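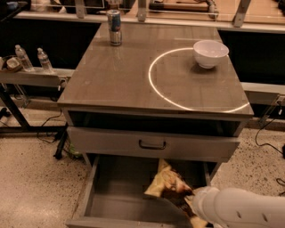

Drawer cell, lower drawer fully out, gripper on the edge of the bag.

Comfort Zakaria
Friday, September 25, 2026

Maintenance thread on the drawer cell at Plelow. One arm, one cabinet, side counters left and right. I took it over from Rasa Luik in August and have changed a few things. Settings are for our arm only, so don't copy the numbers.

Cabinet position first. It stands on casters, and every hard pull on a handle is a chance for it to creep. We check it against floor marks before the first run of the day. If it has moved more than 2 mm at either front foot, push it back and redo the handle poses. Don't correct in software. I did that for a week and ended up with an offset file that matched no cabinet position at all.

Drawer slides. Wipe, run out and in by hand, feel for grit. The lower one collects crumbs from the packaging and needs it more often than the upper one. Dry cloth only. The previous crew used oil and the dust turned to paste.

Pull speed is set by the lower drawer, full travel. Too fast and the contents slide to the back, then the planner looks for them where they were. We came down in steps until a light bag stayed put through the whole pull. The upper drawer would take more speed, but I keep one value for both.

Force limit on the pinch is 9 N for soft packaging. Below that the film slips out when the arm lifts. Above it the pads crease the bag and the next grasp lands on a fold. Rasa had it a bit higher with the old pads and that was right for those.

Pads are Filetine, the soft grade. Swap interval is 34 hours of run time, logged on the cell sheet. You can stretch it if you only run rigid items. Clean with water, let them dry with the gripper open. Alcohol hardens the surface.

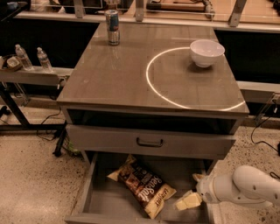 Lighting is the item I have spent the most time on. The cabinet top is glossy and throws back whatever is overhead. With the current layout you get a bright curved arc running from the white bowl down toward the front right corner, and the edge detector likes it a lot more than it likes the bowl rim. Mask the arc per camera pose, and redo the mask whenever anyone touches a lamp. The can at the back gives highlights too, but those are small and the filter drops them.

A matte film for the top is on order through Flurkirent. No delivery date. Until then the mask stays.

Cables. Nothing loose within reach of an open lower drawer. The drawer projects a long way over the floor and a loop caught under the front will stop the pull with an error that looks exactly like a worn slide. Check the floor before you take the drawer apart.

Joint check is every 7 days: home, slow sweep, compare currents with the last log. Sproģis wrote the script and it lives in the cell folder. If one joint is off, run it again warm before opening a ticket.

Still open: repeatability of the handle grasp after a pad swap. First few pulls tend to sit low on the curve of the handle. Will post values when I have a full set.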